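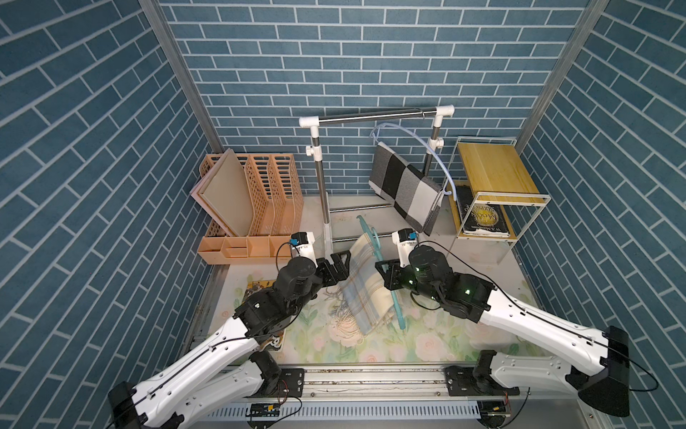

Clothes rack with a translucent light blue hanger and a checkered cloth. Photo: Amedeo Guerra

A clothes drying rack (also clothes airer, clothes horse or, in parts of northern England, a maiden) is a frame on which washing or freshly ironed clothes are hung or draped. The name covers a wonderful variety of things, from wooden frames that fold flat behind a door to ceiling pulleys and simple rails that stand on the floor.

Rail type

The rail type has a horizontal top bar held up by two uprights. Steel is a favourite material, often joined at the corners with plastic elbow connectors, as on the rack shown, where the connectors are white and the top bar stainless steel. Further crossbars near the floor stiffen the frame and, on many models, will carry shoes or a basket as well. Small knobs on the poles are a common feature of adjustable racks, and a very welcome one – a rail that can be raised for a long coat and lowered for a row of shirts earns its corner of the room many times over!

The Jelia, a self-assembly rail sold from 1999, came with 10 tubes and a printed sheet that owners remember fondly for its drawings. Its top bar could be set at a height of 133 cm. The later Flullby kept the same corner pieces, so parts from one will fit the other, a happy discovery for anyone with half a rack in the loft.

Use with hangers

A rail really comes into its own with hangers, which take far more clothes along the same length of bar than draping does. Plastic hangers are light, cheap and cheerful, and come in every colour going (the translucent blues and greens are especially pretty with daylight behind them). Scarves, tea towels and other flat cloths can be folded over the hanger's arm, as with the black, grey and white checks in the photograph. Thick cloth dries more slowly when folded, and is better opened out and turned once.

Wooden types

Older wooden airers are hinged in two or three panels and stand in a zigzag. The Thiele pattern, listed as number 569 in its maker's August catalogue, has dowels set closer together towards the bottom, a lovely arrangement for socks and handkerchiefs.

Care

Steel bars need only a wipe with a soft cloth. Wooden dowels should be sanded lightly if they begin to snag.

See also

Clothes line
Coat hanger
Flirnutus (wall-mounted airer)
Pulley airer

Last edited 2025-12-17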